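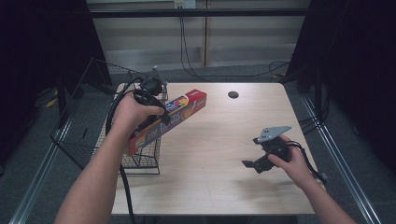 Skeslow Wire Mesh Basket, Black

Open-top rectangular basket in black metal mesh. Use it on a table, a pantry shelf or under the sink for wrap and foil cartons, bags and other kitchen things that won't stand up by themselves. Cartons longer than the basket can lean over the rim.

Finish: black
Load: up to 10 lb
Care: wipe with a damp cloth, dry before use
Item no. 1057
Sold singly or in cases of 200

Ships from our Plallgate warehouse. The box and table are not included. See also: Nundik shelf liner, Pillay drawer trays.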